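Skelville teleop notebook
2025-04-07 – bedroom set, fruit on shelf top

Task for this block: pick fruit off the top of the cube shelf and put it in the pink bowl, by remote control, full body standing. Layout and operator settings carried over from the last block except where noted. Starting counts before any culling.
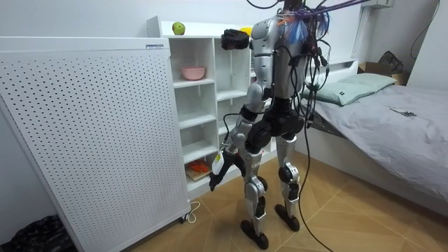
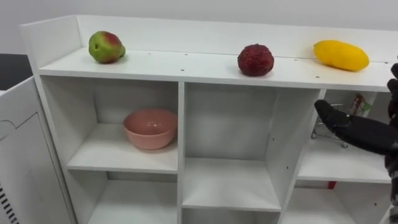
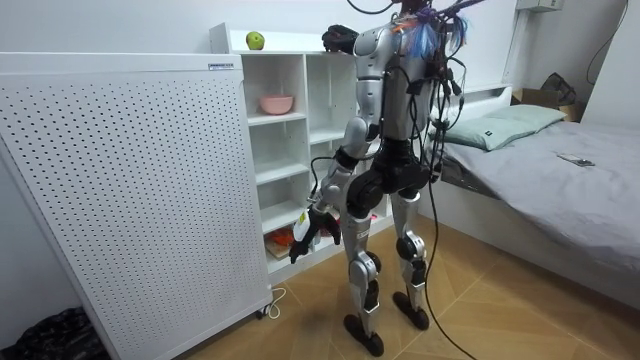

Shelf task, bedroom set. First and third from the fixed side camera, second from the head camera.

Settings
Hand tracking through the Grønli gloves, arm retargeting in Flaken, build from the Parkow branch. Legs on balance only, no stepping commands from the operator. Wrist speed limit lowered one notch from the table tasks. Finger closure mapped linearly, thumb opposition fixed at the preset for round objects.

Episodes
36 recorded, 31 kept. Of the five dropped, three were dropped for retargeting jumps at the elbow, one for a late start of the head stream, one for an operator pause so long that the hand just sat there. Episodes capped at 2000 steps. None of the kept ones hit the cap, but the first few got closer than I would like.

Notes on reach
The shelf top is at an awkward height for this arm. With the elbow bent sharply and the hand up at the shelf top, the retargeter has two solutions close together and will switch between them if the operator's own elbow drifts out. All three jumps came from this. Asking the operator to keep the elbow tucked in fixed most of it. A proper fix would be a penalty on elbow swing in the solver. I tried a small value offline on one dropped episode and the jump went away, but the wrist lagged. Needs tuning before it goes in the branch.

Approaching from the front edge and then up over it works better than coming down from above. Coming from above, the hand covers the fruit in the head view and the operator closes by feel, meaning by nothing, as there is no force feedback on this setup. From the front edge the fruit stays in view until the fingers are nearly on it. Downside is that the knuckles can clip the edge of the board on the way up. Light contact so far.

Notes on fruit
Apple is the easy one. Mango is fine if taken across the short axis, bad if taken along the long axis – it rolls toward the back panel and then there is no room for the fingers behind it. The small dark red one wants a tighter closure than the linear map gives at the end of travel. Pear-shaped one lies on its side and turns when touched on the narrow end.

Should vary fruit positions more. Looking back through the starts, the operator tends to reset to the same spots without meaning to. Make a position sheet and follow it in order.

Notes on place
Bowl is in the left-hand cubby one level below the top. Getting the hand into the opening with fruit in it is the slow part of every episode. Operators rotate the wrist early, outside the opening, and then go straight in. Keep that as the standard way and write it into the instructions, otherwise we get two different styles in one set and the policy averages them.

Release height not controlled. Some operators lower to the rim, some let go above it. Accept both for now, tag which.

Streams
Head and side cameras line up to within 4 frames at worst after correction. Worst case is always at the start of an episode, so trimming the lead-in may be enough. Head view loses the lower cubbies when the torso is upright. Not a problem for this task, will be one if we move on to picking from the bottom row.

Cables
The bundle off the back loops down past the right leg to the floor. Check slack before each episode and keep the loop clear of the feet. Add to the start checklist, after joint zero and before glove calibration.

To do
– elbow swing penalty, sweep values offline
– closure curve for small round objects
– position sheet
– release tag in the labeling form
– rerun the five dropped starts with the same layout
– decide before May whether bottom row goes in this set or a separate one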